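Bedding notes: layers, folding order and wardrobe space

2020-01-15

Members of the Tandeck housing scheme have been sending in questions about bedding since the first cold nights. Most concern storage: the flats have one main wardrobe per bedroom, and winter bedding takes up more of it than people expect. Miłosz Krajewska, who edits the household pages, has put together the following notes on stripping, folding and remaking a bed that carries several layers. They replace the short list printed in the autumn issue, which left out quilts altogether.

The method assumes a bed with a printed sheet, one or more loose covers, a quilt and a heavier blanket. Quantities vary from flat to flat. The order of work does not.

Clear the pillows and soft toys first and put them at one side. A toy left at the head of the bed will be folded into a blanket sooner or later. Next, draw the heaviest items back towards the head and leave them there while the lighter covers are dealt with. The bed is the largest flat surface in most of the flats and should be kept available for folding for as long as possible.
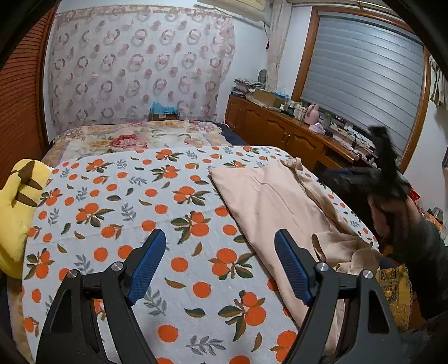

Should the quilt go under the blanket or on top of it?
Put the quilt underneath if it is the softer of the two, and the blanket on top, where its weight holds the quilt in place.

Light cloths are folded in the air. They are too thin to lie flat over a rumpled layer, and any crease below is pressed into them. Heavy covers are folded on the mattress. A duvet held up by two corners drags its filling to the lower edge, and the filling then has to be shaken back before the cover will lie level.

For a duvet, start from the foot. Pull the lower edge out until it lies straight, then smooth towards the head with the flat of the hand. Large creases should be worked out to the nearest side. Do not attempt to remove small ones at this stage. Fold in thirds lengthwise, press out the air and roll from the foot. A rolled duvet stands upright in the bottom of a wardrobe and can be taken out without disturbing whatever is next to it.

If a printed blanket is lying across the duvet, take it off before any smoothing is done. Two fabrics with different amounts of stretch do not move together, and the upper one pulls the lower one out of line again.
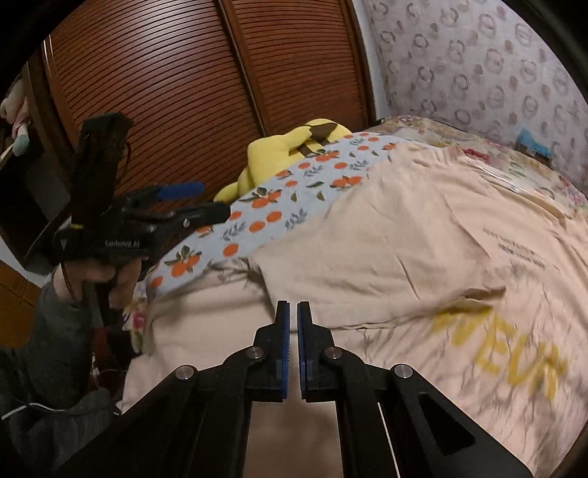 Folding a cloth between two corners

This is the part that attracts the most correspondence. The steps below are for a single-layer cloth or thin cover.

Find two neighbouring corners on a short side. Run the hem between finger and thumb from the first corner to the second, so that there is no twist in the edge. Raise both corners to the same height. Move them apart until the upper edge is nearly straight, leaving a slight sag. A fully tight edge stretches the hem, and over a number of washes the cloth loses its square shape.

Let the cloth hang for 10 seconds. Most of the fold marks from the previous storage will drop out under its own weight. Bring the corners together, change the grip so that both are held in one place, and pick up the new fold with the free side. Repeat once. Lay the result on the bed and finish with two cross folds.
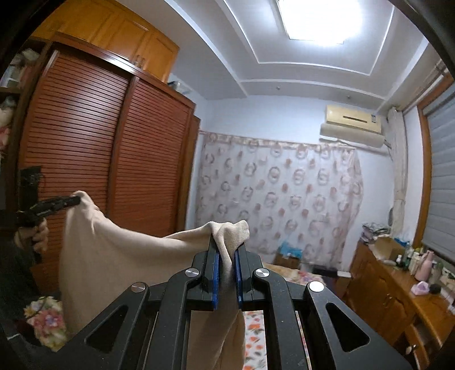 The finished size should be set by the shelf. In the flats with louvred wardrobe doors the open shelf is the better place for thin cloths, as the stack can be seen and kept straight. Quilts and heavy blankets belong behind the doors. The slats allow some movement of air, but this is of limited use if the contents are packed against them. Leave a gap of 2 cm between the front of the stack and the door. On sliding doors the gap also keeps fabric out of the track.

Stacks of more than nine thin cloths tend to lean. Two shorter stacks are preferable.

Boxes and upper cabinets

Cardboard boxes are acceptable for short periods in a heated room. They should not stand on the floor against an outside wall. Upper cabinets close to the ceiling are suited to bedding that is used once or twice a year, and a note of the contents fixed inside the door saves a good deal of climbing.

Several readers asked whether the Nanar storage bags are worth having. They hold one quilt each and close well. The larger Gralorine bag takes a quilt and a blanket together, but at that weight it is awkward to lift above shoulder height, and the handles are placed too near the zip. Neither should be filled with bedding that has been washed the same day.

Remaking the bed

Sheet first, then the light cover, quilt and blanket. Pillows and toys go back last. Check that the pattern on the sheet runs the same way as before; if it has been turned, the worn area will now be at the foot, which evens out the wear and is recommended every second wash.

Questions on mattress covers are held over to the February issue. The Nowakowski laundry price list will be printed on the same page.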